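Baltasar Aranda has the gripper fingers off before I have my coat on a chair. Two hex screws each, a quarter turn more than you'd expect, and they drop into his palm. He rubs the pad of one with his thumb, holds it up to the window and makes a pleased noise.

"Look at that edge," he says. "See how the texture's still there right up to the point? Last August I was changing these every other week. This pair has done 367 hours!"

The cell he looks after at Durrani is a small one: a single arm, a two-finger gripper, a little camera at the wrist, a wooden worktable and a wire rack full of bowls. Its job is to take dishes out of the rack and put them somewhere else, or to put them back, and to get better at both. Aranda's job is everything that has to be right before that can happen. He came to it from servicing bottling lines, where he spent eleven years, and he talks about the change the way other people talk about moving to the coast.

"On a bottling line every bottle is the same bottle," he says. "If one is different, you throw it away. I come in here and there's a rack with bowls of all sizes, all shiny, leaning on each other any way they like. I thought, oh, this is going to be fun."

His day starts at 7:30 with the fingers. They come off, get wiped with a barely damp cloth, and are checked against a spare pair that has never been mounted. He is looking for polish. A pad that has gone smooth at the tip will still pick up a plastic cup all day long, but on a glazed rim it skates, and the slip is so slight that you may not notice until the bowl has turned in the grip. The pads are cut by a small shop called Brollo, and he has been back and forth with them over the shape three times. The first set was square at the end. The second was tapered but too thick to get down between two bowls that were touching. The third is the one he's so happy about.

"They sent me the third version with a note that said 'please stop calling,'" he says, laughing. "I called to say thank you."

Once the fingers are back on, he closes them on a feeler gauge, first at the tips and then farther back. If the two readings disagree by more than he likes, one finger is sitting crooked on its mount, and it's nearly always a crumb of something behind it. He keeps a soft paintbrush for that. He shows me the brush. It's a very nice brush.

Then comes the camera. Because it rides at the wrist, it always has the gripper in view, and Aranda uses this as his daily check. He brings the arm down over the rack to a saved pose, opens the fingers to a saved width, and looks at where the tips fall. He pulls up the view on the monitor to show me how he reads it.

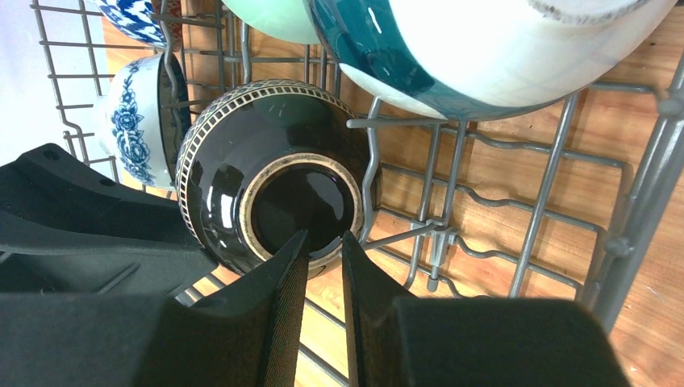

The wrist camera's view over the dish rack, with the gripper fingers on either side of an upturned dark bowl.

"So the first thing I look at is the gap," he says, and draws a V on the glass with his fingertip. "Both tips come in at an angle, and I want the bowl between them. If the V leans, I go back and look at the camera bracket. I don't touch any software until I've looked at the bracket. I learned that one the hard way."

The hard way was a Friday when the picks began landing a hair to one side. He spent the whole afternoon recalibrating, got a beautiful result and went home. By Monday it had drifted again. One screw in the bracket had backed out just enough for the camera to rock when the arm sped up, and he had been carefully calibrating to wherever it happened to have settled. There's now a stripe of paint across every screw head on the wrist, so a loose one shows up as a broken line. He checks the stripes with a flashlight, after the fingers and before the camera.

The second thing he looks at is glare. He points to the curved white streaks on the side of the dark bowl and tells me, with real affection, that this bowl has caused him more work than everything else in the rack together. Dark, glossy glaze gives the camera very little to hold on to except reflections, and the reflections slide along as the arm moves. The unglazed foot ring is his friend, he says — pale, matte and easy to find when the bowl is upside down.

"People see the big teal and white one and say, that must be the hard one, it's huge," he says. "No, no. Big is fine. Give me big. This dark one, for weeks we were chasing the shine."

What helped was moving the lights. He had two panels aimed straight at the table, and he turned both to face a white board above the cell instead, so the light comes down soft. He also brought the exposure down and locked it, after noticing that a pale bowl coming into view could make everything else go muddy. The mounts for the panels are Ceta clamps, which he recommends to me twice, unprompted, for any shelf I might be putting up at home.

I ask about the rack. He's delighted to be asked about the rack. Wire flexes, he explains, and a finger that presses down on a rod will push it aside and get a nudge in return when it lets go. He used to have the arm stop dead at the slightest contact, and it stopped all the time. Now it approaches slowly for the last bit and is allowed to lean a little before it gives up. The limit is set in a settings file the team calls Pleria, for reasons lost before he arrived, and he keeps every old value in it with a comment beside each one. Some 600 lines of it are comments.

"Half of those are me arguing with myself," he says. "But when the new person asks why the speed is like that, I can say, scroll down."

He screws the spare fingers into their foam tray, remembers they don't screw into anything, and just sets them down. Then he runs the arm to its saved pose one more time so I can watch the tips come in.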